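To: storeroom-list
Subject: Re: Blue bins, carts and the yellow line
Date: 14 Jul 2020

Replying to the list so the other sites can use this too. I have left the question in.

> We are getting ready to move our small parts out of cardboard and into
> plastic bins like the ones you have at Ellon. Before we order, can
> somebody tell us how many sizes you keep, whether you load the carts
> on both shelves, and where the carts stand when they are not being
> pushed? Our aisle is narrow and the safety people at Urquijo have
> already written to us twice. Also, do you put labels on the rim or
> on the side?

I'll take these in order. Some of it is in the Pimovau handbook, but the handbook was written before the June change and the part about carts is out of date.

1. Bin sizes

We keep one size for anything that goes on a cart. We used to have three, and people spent more time looking for the right one than filling it. The order we placed through Zovberg was for 552 bins, all blue, all the same pattern. If a part does not fit, it goes on the pallet racks and is not our problem anymore.

The bins are open on top with a flat floor inside, so small bags can lie flat and you can read the tags from above. When we set bins out for filling we group them close together, with the one being filled in the middle and the others within reach.

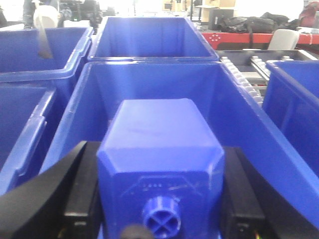
2. Loading the carts

Yes, both shelves. The carts are stainless steel with two shelves and casters. Heavy parts go on the lower shelf, light ones on top. Put the bins side by side with the rims level. Don't stack a second layer on the top shelf, even with empties. We tried that for a month and the bins slid every time a cart turned at the door.

A bin in the second row on the lower shelf is harder to get at. We use that spot for slow movers, and it has worked fine – the pickers only have to pull out the front one now and then. If most of your parts are fast movers, leave the back row empty.

3. Where the carts stand

On the equipment side of the yellow line, with all 4 casters inside it. The walkway side stays clear at all times, including during deliveries. Our floor is gray epoxy and the line is painted straight down it, so a wheel over the line is easy to spot. I would paint yours before the bins arrive. Moving loaded carts around to let the paint cure is a bad way to spend a day.

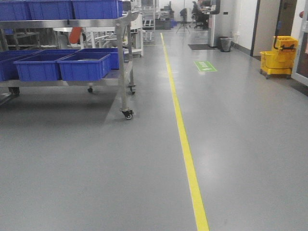 552 words in the full cart procedure, 3 min read

The procedure above is on the shared drive under Ellon, storage, carts. It covers parking, loading and the monthly caster check.

4. Labels

On the side, never the rim. Rim labels get rubbed by hands and by the next bin over. Ours started peeling within weeks. Use the wide labels, stock number 991, and wipe the plastic before you stick them down. On a ribbed side the label will lift at the corners unless you press it in with a thumb.

One thing you didn't ask: order spares. We have lost almost 700 labels to misprints and bad rolls, and a few bins have gone to other departments and not come back. If anyone at Urquijo has our bins, please send them over with the next truck.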